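Pesquisar nesta disciplina
Pesquisar

Apontamentos, aula 6: preparar e cuidar da célula da cama
Celeste Espinoza

12 partilhas · 3 comentários

Na aula passada ficámos a meio da montagem, por isso retomo onde parámos (quem faltou, peça as folhas à Anouk Groen, que as tem todas!). A célula da cama é a mais simples que temos no Clasadden e é também a que mais vezes me estraga uma manhã.

Começo sempre pelo lençol. Estico-o até à parede e não perco tempo com as rugas pequenas, mas uma dobra alta junto à beira é outra conversa: as garras prendem-se ali e lá se vai o episódio. Depois vejo os dedos da garra, um a um. Abro e fecho três vezes, devagar, e passo a ponta do dedo pelas cabeças dos parafusos. Se algum mexe, aperto à mão com a chave curta, nunca com a aparafusadora (o Kobe Dierckx já moeu um assim, e eu também, confesso).

A seguir vem a abertura. O nosso controlador, o Lolon, deve ler 100 com a garra toda aberta. Se ler menos de 70 há folga ou há cotão na articulação; limpem primeiro e só depois recalibrem. Por esta ordem, por favor!

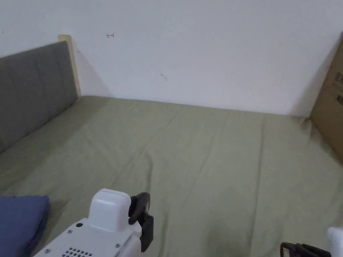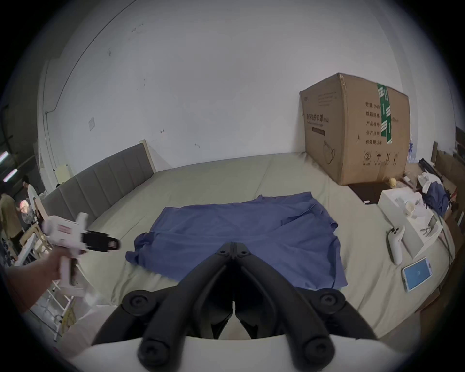
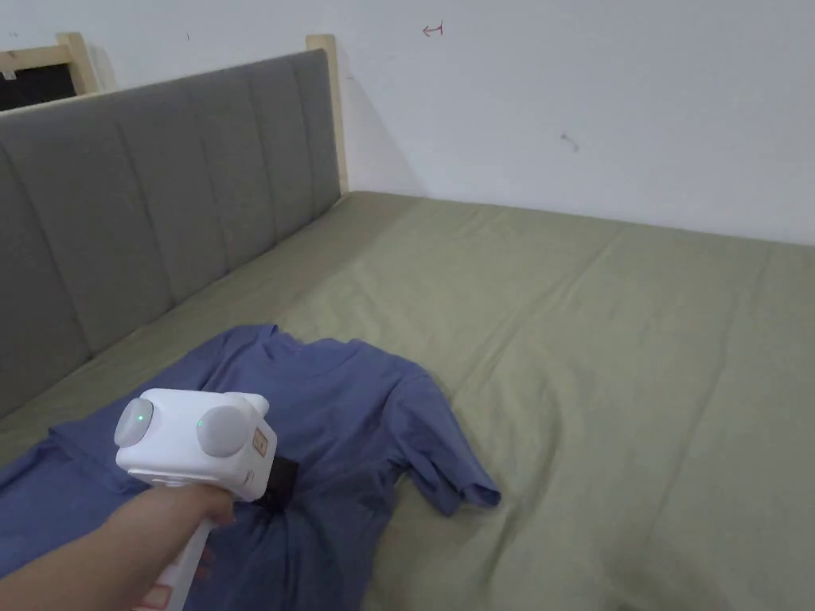 Fig. 6.1 a 6.3. Célula da cama, com as garras de mão. A T-shirt azul vê-se melhor na 6.3.

Quanto à roupa: gosto de a largar amarrotada, de uma altura de dois palmos, e de não lhe tocar mais. Aproximem a garra da gola com calma, parem um instante por cima e só então fechem. Se a mão treme, apoiem o cotovelo.

Manutenção: no registo de janeiro temos 1.257 episódios, e os dedos foram trocados ao fim de cerca de 459. Pareceu-me cedo. O Bart Aerts acha que é da borracha, eu desconfio do aperto, e ainda não chegámos a acordo (trago os dedos velhos para a próxima aula, para verem o desgaste).

No fim da sessão, desliguem as garras antes de as pousar, limpem as lentes com o pano seco e escrevam no caderno o que correu mal, mesmo que seja uma coisa parva.

Para a próxima: leiam a folha do Dornosetti sobre folgas e tragam uma chave sextavada pequena.

3 comentários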